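Robot Learning from Demonstration
Unit 8 handout: gathering examples by hand

Recap from last time. Policy only knows what we show it. So this unit = the showing. Handheld grippers, one per hand, a person does the task and we record. No arm needed at this stage.

Vocabulary for the quiz sheet: demonstration (one full try, start to finish), episode (same thing once it's saved), reset (putting the objects back). Don't mix these up in your reports, half of you did in June.

Task for the Getavano set: objects onto the dish rack. Cups first, clear plastic after. Both hands have a gripper even when one of them mostly waits. 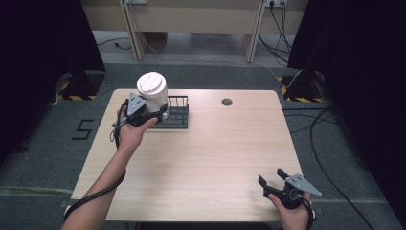
Why record the hand that is doing nothing?
Because the policy has to output something for both sides at every step. If the idle hand is missing from the data, the model has no example of staying still and it will drift.

Targets. 40 demonstrations per object per pair, 200 for the group before anyone trains. Vary the start position, vary the angle of approach. Keep the speed even, slow hands make long episodes and the loader pads them badly.

Throw out: dropped objects with no recovery, tracking loss, anything where you stopped to talk. Keep: a fumble that gets fixed. Those are worth alot, label them "recovered" and move on.

Clear plastic. Read Ouellet ch. 8 before the lab. Edges are faint, reflections move when the gripper moves, and you see the background straight through the wall of the object. Depth is poor here so we lean on the wrist view. Soft pads, light squeeze; thin sheet bends and the shape you recorded at the start is not the shape at the end.

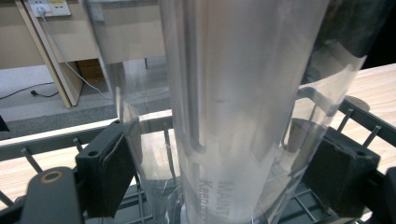
Notes by Liette Lapointe | Skukance course pages | November 16, 2021

For the writeup: one page. Say wich episodes you cut and why, give the final number kept. Last group handed in 257 and could not say where the extra ones came from, so log as you go. Files go in the Visell folder, one subfolder per pair.

Next unit: syncing the two streams, then first training run.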